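Home Tech Talk > Robots and Automation > Can anything do real chores yet?

mudgway_mom
OK so my vacuum bot is great and I love it, but I have three kids and the floor is never the problem. The problem is what's ON the floor. Blocks, socks, half a puzzle. Is there anything that picks stuff up and puts it in the right bin, or am I waiting another decade? I'd pay real money for this.

keeganw57
Decade, easy. I run a small cabinet shop and we looked hard at an arm last January for sorting hardware. The sales guy was lovely. Then I asked what happens when two hinges are stuck together and he got very interested in his coffee.

beril_c
I think Keegan's being a grump, lol. Screws and hinges are a tough case, they're shiny and they tangle. Toys are big and soft. My brother-in-law's plant has had arms loading boxes for years and they hardly ever stop.

keeganw57
Boxes on a line, Beril. Same box, same spot, same height. Come to my shop on a Friday afternoon and find me two things in the same spot.

hamish_m
I teach a robotics evening class and I'm somewhere between you two. Picking up one soft thing with some space around it is pretty doable now. Sorting by color is fine too if the light behaves. Where my students lose their evenings is stuff touching other stuff, or glare, or the arm's own shadow falling on what it's trying to see. Foam cubes and two bins is our standard first job and it still humbles people.
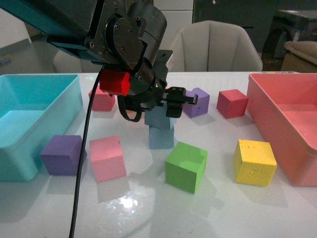 1. Two blue cubes are stacked with the top one a bit off. Grab low and you may knock the top one over, so it has to work out that it's two cubes and not one tall thing.
2. Pink, light pink, rose, lavender, violet. I'd argue with my own wife over which of those go in the salmon bin.
3. Both bins are empty and there's a cube sitting close to each one. Swing in carelessly and you bump the rim.

mudgway_mom
Oh wow, that is basically my living room minus the cereal! My four-year-old does that in a minute, though (when bribed).

beril_c
See, I look at that and think it's nearly there. Who cares if it takes 35 minutes? Let it run while you sleep.

keeganw57
And if it drops one behind the couch at 2 a.m. and keeps hunting for it? No thanks. I'd want it to do 951 in a row before I left the room.

hamish_m
Ha, my class would settle for 30. Mom, if you do buy something, ask to see it work on your own kids' toys, dumped out of a bag by you.

mudgway_mom
Good tip, I'll bring the puzzle too. Sticking with bribes for now.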